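Gesstead garment folding set: README

What this is

Recordings of two-arm folding and sorting, made at the Clarnon returns warehouse. There are 169 episodes in this release, mostly jackets and other outerwear. Each episode folder holds the video, joint positions and a short text note from whoever was on shift.

Why the notes matter

Management brought the arms in to "take the strain off" the returns bench. I have my doubts. The bench used to have a target of 200 garments a shift. The target went up to 300 before the arms had folded anything for a customer, and the people meeting it are the same people who now also reset the cell.

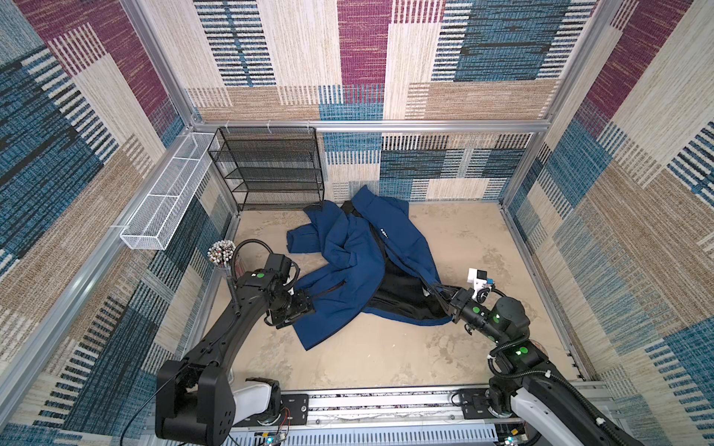
Resetting is work, and it is missing from the time sheets. Honeylyn Marquez kept her own tally in December and logged 18 resets in one morning — none of it credited to her. Her notes are in notes/bench and are worth reading before you quote any success rate from this set.

Known problems

Success labels were set by the supplier, Inavden, and the bench staff disagree with plenty of them. Both versions are kept. Use label_bench if you care whether the garment could be sent back out.

Zips and linings are poorly covered in the text notes.

Use

Free for research. Please don't cite it as proof that the job can be done with fewer people. We haven't shown that.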